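Fiction > Short Reads > Open Day

Open Day at Fostinthorpe

By two o'clock the cookies were gone and Kristine Tiongson had run out of ways to say "any minute now."

"It's thinking," she told the visitors.

"My brother-in-law does that," said Wilmer Ospina, who had driven 15 miles to see the future and had been handed a lanyard.

The robot was called Reria. It had spent the whole of March learning bags. Boxes, Kristine explained, were easy, and cups were fine, but a bag had no opinion about its own shape. She pointed everyone to the screen, where they could see what Reria saw.
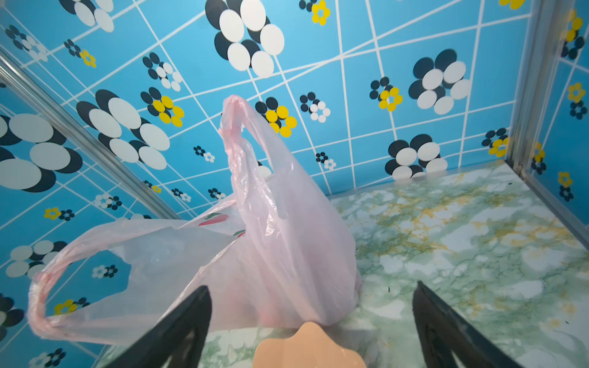

Reria considers the bag. Flowers by the management.

"Who picked the wallpaper?" asked Cadi Kemeys, from the council.

"It's a test environment."

"It's my aunt's bathroom."

The arm hummed. Wilmer had 2 dollars on the left handle, Cadi on the one sticking up. Kristine, who had written 349 pages on the subject, had privately bet on neither.

"Is there anything in it?" a boy asked.

Kristine opened her mouth, and found that she didn't know.

3 shares | 3 comments

Gumaro Tlapale: I have given this demo. The cookies always go first.

belmonte_reader: So who got the two dollars??

Jerome Sebastian: More Wilmer please.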